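How Do You Shop for a Robot?

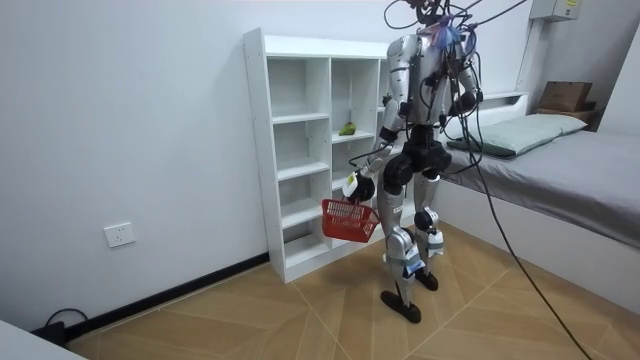
Randi Lundgren asked me whether you just pick the one you like best and pay, the way you'd buy a bike. I wish! I help plan what our robot club at Omska can buy, and the picking is the quick bit.

First I ask what the job is. Say we want a robot to carry a basket to a shelf. Does it need legs? Wheels usually cost less, but wheels are no good on stairs. Does it need fingers, or will a simple gripper do? A gripper is a robot's hand, and it only has to hold on tight.

Then comes my budget, a list of everything we'll spend money on. Let's pretend we have $3,000 (I'm using small numbers, because a big walking robot costs a lot more than that!). You can't spend it all on the robot. I'd save $700 for the stuff people forget: spare parts, cables, a charger, and repairs for when it falls over. Robots do fall over.

I also get out my tape measure. Last January I nearly ordered a cart that was 41 inches wide, and our door is way narrower than that. Oops.

Want to try it? Choose one chore at your house. Write down what a robot would need to do it, then draw a star next to the two things you'd pay for first. Mine would be a good hand and a really long cable.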